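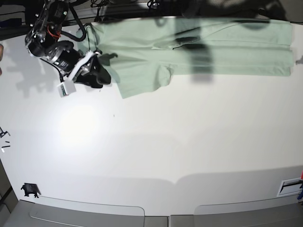 Reijo Lahtinen repairs old radios in Clutmont, in a shop that was before a bakery. I visited him on 2024-06-03 and we talked in the back room, where he keeps the sets that wait for parts.

He started at 15, when a neighbour gave him a Pivano table radio with no sound. "I replaced one capacitor and it was the wrong one," he says. "Then I replaced another. It took me the whole winter, and my mother wanted her kitchen table back."

Today he writes every repair in a notebook. The last number in it, when I asked, was 3754. Many of these sets came from the same factory, Halász, which closed long ago and left almost no drawings.

"The people who worked there kept some papers at home," Lahtinen says. "Benedikt Baumgartner sent me a box in January. There were 48 diagrams inside, and one had coffee on the part I needed."
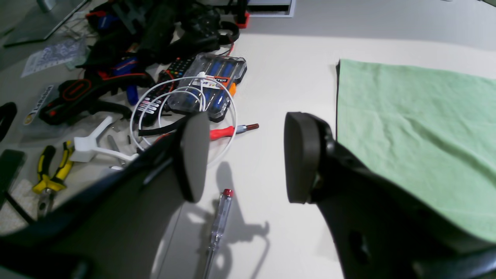 I asked him if the young people still come to learn. He thought a little before he answered. "Two come in the evenings. They are better than me with the small parts, because of their eyes. But they want to change everything at once. I tell them, change one thing, then listen."

He does not sell much. A restored Pleltine stands in the window with a price of 955 on it, and he admits that he put the price so high because he likes to hear it in the morning. "If somebody pays, I will be sad for a week," he says. "After that I will buy valves."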